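Getting summer sandals ready to wear again

Every June I pull my sandals out of the cupboard and every June they need a bit of love first. Mine are the white sort with a sparkly square buckle, and grit gets in between all those little stones!

Start by clearing a table. Undo the straps and lay both sandals down with plenty of space. Go round each buckle with a dry, soft toothbrush, then wipe the straps with a barely damp cloth and a tiny drop of washing-up liquid. 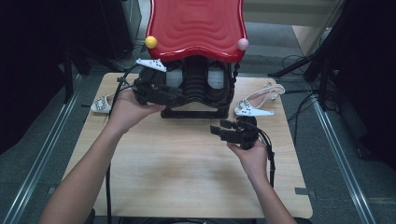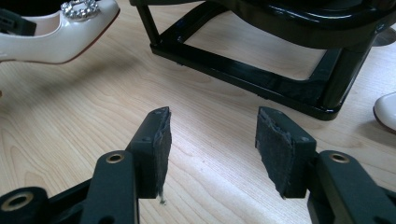

Leave them somewhere airy for two or three hours, but keep them off the radiator or the straps can go stiff. If a stone's come loose, a dot of clear jewellery glue does the job. I use Rilten, put on with a cocktail stick, and I leave it overnight. Ankle straps get bent out of shape in storage too, so I do them up on the last hole with some rolled-up tissue inside. Mine took roughly 7 hours to relax last time. Next I'm having a go at the soles.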